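Catalogador(a) de matrículas históricas – leilões de inverno

A Horkico procura uma pessoa para catalogar matrículas de automóvel históricas e números de registo de colecção no seu escritório de Helville. O trabalho começa em janeiro e o contrato inicial é de 13 meses, com possibilidade de renovação.

A leiloeira aceita à consignação chapas esmaltadas, placas de alumínio estampado e direitos de uso de números baixos, nos casos em que a lei do país de origem permite a transmissão. O próximo catálogo terá até 500 lotes, a maior parte proveniente da colecção Ionescu, que ainda não foi inventariada por completo. 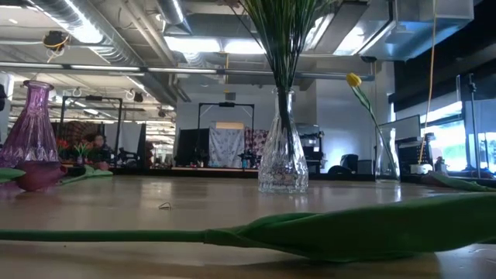 Funções

Descrever cada lote: série, ano provável de emissão, estado do esmalte, furos, repinturas e restauros.
Verificar a cadeia de propriedade junto dos vendedores e dos serviços de registo.
Propor estimativas com base em resultados de vendas anteriores.
Introduzir as fichas no Aketent, o nosso sistema de inventário – damos formação na primeira semana.
Responder a pedidos de relatório de estado nos dias que antecedem cada leilão.
Acompanhar as sessões de visita prévia e a entrega dos lotes aos compradores.

Requisitos

Experiência em leilões, museus, arquivos ou comércio de automóveis clássicos. Não exigimos licenciatura. É necessário bom português escrito e inglês suficiente para trocar correspondência com vendedores estrangeiros. Damos preferência a quem saiba distinguir uma chapa de época de uma reprodução e a quem tenha carta de condução da categoria B, dado que há recolhas fora da cidade.

Os lotes pesados são deslocados por duas pessoas. Parte do trabalho é feita em pé, no armazém.

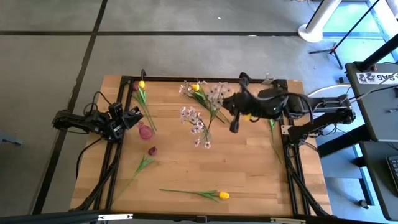 Fotografia: Habibur Fakir / Horkico

Condições

Horário de 35 horas semanais, das 9h30 às 17h30, com uma hora de almoço. Nas semanas de leilão há trabalho ao fim do dia, compensado em descanso. O salário é fixado segundo a experiência e comunicado na primeira entrevista. Subsídio de refeição e 100 euros mensais para transportes. O trabalho à distância é possível um dia por semana, fora dos períodos de visita.

Candidaturas

Enviar currículo e uma ficha de lote redigida pelo candidato, com um máximo de 30 linhas, sobre uma matrícula à sua escolha. A ficha pode tratar de uma peça própria ou de uma já vendida publicamente – neste caso, indicar a fonte. Não é preciso carta de motivação.

As candidaturas são lidas por Berwyn Rees, responsável pelo departamento de automobilia, e devem ser entregues na recepção ou enviadas pelo formulário do sítio, com a referência «Catálogo matrículas». As entrevistas são presenciais, em Helville. Respondemos a todos os candidatos, incluindo os não seleccionados.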